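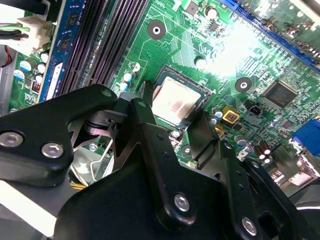
# Garkside bench: desktop strip-down recordings

README for the processor set, kept by the Hunetti project at the Garkside refurbishment workshop.

Print this page | E-mail this page

## What is in it

The set has 300 recordings of the arm working on processors in used desktop computers. Each one comes with the wrist camera video, the joint readings, the finger opening and a short text note from the bench operator. Two fingers do all the handling. No suction tools are used in this set.

Recordings are grouped by machine, and a machine may have several. Failed attempts are kept and marked `fail` in the notes column. Please don't filter them out before reporting results, as we did that once in an early release and the figures were no use to anyone.

## The work before and after

Garkside takes in office computers and sorts them for resale, parts or scrap. Removing processors used to be done by hand at two benches, for whole shifts at a time. The usual complaints were sore fingertips and stiff necks, and there were bent pins towards the end of the day.

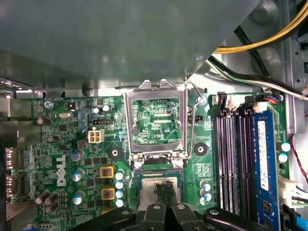
Fingers at the processor, load plate raised.

The arm now has one of those benches. A person still opens the case, takes off the cooler and cleans away old paste. The person also decides whether a board is worth keeping. Annunziata Serra, who ran the hand bench, now checks the arm's output and writes most of the notes. She has asked for it to be recorded that checking is slower work than it looks, and that the first shift plan left no time for it. The plan was changed in May.

Pay grades did not change when the arm came in. Job titles did: "stripper" became "bench operator", and operators now have 18 hours of training, which covers stopping the arm, clearing a dropped part and labelling a recording. Khairul Tuhumury runs the training. Two people chose to move to goods-in.

## Known problems

- Glare from the bench lamps can wash out parts of the board. No correction has been applied.
- The fingers hide part of the processor at close range.
- Loose cables differ from case to case and are not labelled.
- Notes written before the form was shortened are longer and use different words for the same fault. `terms.csv` maps the old words to the new ones.
- Roughly 200 of the recordings come from the day shift, so the set says little about evening work.

## Use

Free for research and teaching. Do not use the operator notes to measure how fast a named person works. Names were replaced with bench codes, but in a small workshop a code is easy to guess. Giorgia Rizzi agreed this condition with the staff before the first release and it applies to copies too.

Questions about the arm go to Ottavio Cocco, and questions about the notes to Sinan Özkan.

Last updated: May

Contact: Hunetti project desk, Garkside | © Hunetti project | Back to top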